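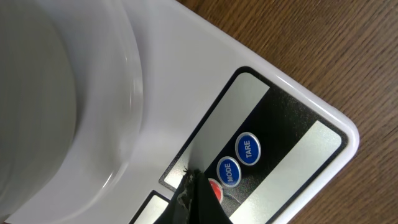 Figure 4-1. Wrist camera view, finger over the red button. TARE and MODE are the two blue buttons.

4. Weighing station: set-up and daily use

This section covers the bench scale at the packing cell and the arm that operates it. It replaces the single sheet that used to be taped up at the Insaurralde site. Revised 16 April 2022 by Teresa Stępień. The arm is controlled from the Flamau console. Order data comes from Lemon, the stock program, as before.

4.1 What the arm does and what you do

The arm now presses the scale buttons, places the empty tray, fills it, and sends the weight to Lemon. Packers no longer write weights on the batch card. The batch card stays in use for lot numbers and for anything out of the ordinary, such as a damaged tray or a refill done by hand.

The person on the shift is the cell operator. The cell operator:

- starts and stops the cell
- checks the scale with the test weight
- clears rejected trays
- decides whether a doubtful batch is shipped

The arm does not decide on batches. If a tray is out of range, it is set aside and waits for you. There is no time limit on a tray that is set aside, and the console does not count it against the shift.

4.2 Before the first start of the day

1. Press STOP on the console and wait for the status line to read HELD.
2. Wipe the weighing platform and the white housing with a dry cloth. Do not spray cleaner on the scale. Spray the cloth if the residue will not come off dry.
3. Look at the gap around the platform. Crumbs or powder in the gap will make the reading drift. Clear it with the soft brush, working outward.
4. Check that the scale has not been moved. Its position is stored in the console. If it has been bumped or turned, go to 4.4 before you do anything else.
5. Look at the tape on the gripper finger. Frayed edges are acceptable. Replace the tape if an end hangs free or if you can lift it with a fingernail.
6. Step behind the yellow line and release STOP.

CAUTION: Do not reach over the scale while the status line reads READY or RUNNING. The arm can move from READY without a sound.

4.3 Checking the scale

Do this at the start of each shift and after any restart. You need the 1000 g test weight from the drawer under the console. Handle it with the cloth glove.

1. Select CHECK on the console. The arm moves clear of the scale and the status line reads HELD.
2. Make sure the platform is empty.
3. Press TARE once. Wait for zero.
4. Place the test weight in the middle of the platform.
5. Read the display. The reading must be between 999 and 1001.
6. Remove the weight. The reading must return to zero.
7. Enter your initials on the console and select DONE.

If the reading is outside the limits, repeat steps 2 to 6 once. If it is still outside, tag the scale, take the spare, and go to 4.4. Do not correct the reading in Lemon.

Note: The scale must be in grams. If the number looks wrong by a large amount, press MODE until grams are shown, then start the check again from step 2.

4.4 Teaching the button positions

The arm finds the buttons from stored points. These points have to be taught again when the scale is moved, swapped, or turned. The scale does not need to sit square to the table, but it must not shift once the points are stored.

1. Set the scale down and press on each corner of the housing. It should not rock.
2. Select TEACH on the console. Arm speed drops to its lowest setting.
3. Open the wrist camera view and find the control panel.
4. Use the jog keys to bring the finger over the red button. At the correct position the tip hides most of the button and only an edge of red shows, as in Figure 4-1. The MODE button must stay in view beside the finger.
5. Lower the finger one step at a time until the console reports contact. Select STORE.
6. Raise the finger until it is fully clear of the panel.
7. Repeat steps 4 to 6 for TARE, then for MODE. For these two, place the tip on the middle of the button.
8. Select TEST. The arm presses each button once. Watch the scale display and confirm that it responds to each press.
9. Run the scale check in 4.3.

CAUTION: Never move the finger sideways while it is touching the panel. The first Oritz scale was scrapped in December after a sideways jog split the button cover.

Note: If the overhead light glares off the buttons and you lose the edge of one, tilt the camera view with the arrow keys. Do not move the scale to get a better view.

4.5 Tray weights and limits

Two tray sizes are in use. The console picks the limits from the order, so you only need these figures when you fill a tray by hand.

Small tray, target fill: 460 g
Large tray, target fill: 827 g

Trays filled by hand are weighed with the cell on HELD. Place the empty tray, press TARE, fill, and write the weight on the batch card. Mark the card H. Enter the weight in Lemon before you release the cell, or the count for the order will be short by one tray.

4.6 Stopped cell messages

E12 NO ZERO
The scale did not return to zero after TARE. Clear the platform and the gap around it, then select RETRY.

E15 NO CONTACT
The finger went down and did not meet a button. The scale has probably moved. Go to 4.4.

E21 TRAY REFUSED
Three trays in a row were out of range. Check the hopper first. Select RESUME only after you have weighed one tray by hand.

E635 LINK LOST
The console cannot reach Lemon. The cell finishes the current tray and holds. Weights are kept on the console and sent when the link returns. Do not type them in a second time.

4.7 Staffing and breaks

One trained operator must be in the room whenever the cell is running. The second packer on the old rota has moved to labeling and inspection, and the two posts trade places after lunch so that everyone keeps their hand in at both. Put the cell on HELD for breaks unless a trained person takes over and enters their initials.

Training takes two shifts alongside a signed-off operator. Bautista Herrera keeps the training record and signs people off. Requests to change a limit or a taught point outside this section also go to him, in writing, with the batch number.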